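Jedby Furnishings
Workplace Change Consultation Meeting, Celtatmont site
Minutes

Held in the upstairs lunch room, Monday, 2:15 pm
Present: site manager, operations lead, automation lead, health and safety rep, day shift delegate, afternoon shift delegate, returns team leader, payroll officer (items 1 to 4 only)
Apologies: training coordinator
Chair: site manager
Minutes: office administrator

1. Previous minutes
Accepted with one correction. Item 6 should have said the afternoon shift asked for the later start to be trialled, and had not agreed to it.

2. Actions carried over
Floor marking near the returns bench has been redone in yellow. Closed.
Quote for a second height-adjustable bench received from Fustari. With the operations lead for approval.
Locker allocation for the two people moving from packing is still open. The day shift delegate said this has now been on the list for three meetings and asked for a date. Operations lead to fix it by Friday.

3. Line 2 since the palletiser went in
The operations lead reported that line 2 averaged 576 cartons a shift in February, against 511 before the palletiser. Stoppages are mostly at the infeed, where light cartons turn sideways.
The day shift delegate said the number is fine as far as it goes but does not show who clears the jams. At present it is whoever is closest, usually the person on labels, who then falls behind on labels. The afternoon delegate said it is the same on their shift.
Agreed that jam clearing will be a named duty on the roster, rotated every two hours, and that the labels target will not be applied to a person while they hold that duty.
The health and safety rep asked that the lockout steps be posted at the infeed as well as at the main panel. Agreed.

4. Hours and pay
Payroll confirmed that nobody's base hours have changed. Overtime in packing is down by 108 hours for the month. Several people had counted on it, and the day shift delegate asked that this be recorded as a loss of income even though the base rate is untouched. Recorded.
The delegates asked whether the robot attendant role will carry the machine operator allowance. The site manager's view is that it should, once a person is signed off. The grading has to go to head office first. Payroll will work out the cost of paying it back to the first day of training.
Payroll officer left the meeting.

5. Returns and display room handling
The automation lead gave an update on the two-armed robot planned for the display rooms. The work is to lift small goods off furniture before it is moved, and put them back afterwards. It is being worked up in simulation, using made-up rooms with mixed furniture and household items. A still from one of the rooms was shown on the screen.

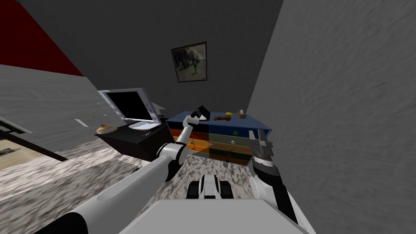 Simulated room: left gripper beside the black object on the dresser, right gripper empty.

The returns team leader asked what happens with soft things such as tissues, where the grip could crush the box. The automation lead said soft and fragile goods will stay with staff for now and will be on a written list kept at the bench. The returns team will draft the list, as they know the stock.
There are 66 layouts in the current set. The returns team leader offered to go through them and mark any that do not look like a real day's work. Two hours of paid time was approved for this.
The afternoon delegate asked directly whether the returns team will be cut. The site manager said there is no plan to reduce the team this financial year and that any change to that would come back to this meeting first. The delegate asked for it in writing. Site manager to send a letter to all returns staff.
The health and safety rep will not support any floor trial until there is a marked zone, a stop button within reach on both sides and a person on watch who has no other task. Automation lead agreed to all three.

6. Training
Attendant training runs over four half days, in work time. There are more names down than places. The delegates asked that places go by length of service within each shift, with one place held for someone on light duties. Agreed.
The written part is hard going for some people. The site manager will ask the training coordinator about doing it aloud with an assessor.

7. Other business
The Bühler conveyor near dock 3 is squealing again. Maintenance have been told.
The afternoon shift want the radio back on in packing. The health and safety rep is happy with this if the palletiser alarm can be heard over it. To be checked at shift change.

Actions
Operations lead: locker dates; jam clearing on the roster; answer on the Fustari quote
Site manager: letter to returns staff; grading to head office; speak to training coordinator
Automation lead: draft plan of trial zone and stop buttons
Returns team leader: soft and fragile list; review of layouts
Health and safety rep: lockout steps at the infeed; radio and alarm check
Payroll: cost of back-paid allowance

Meeting closed 3:40 pm. Next meeting in four weeks, same room.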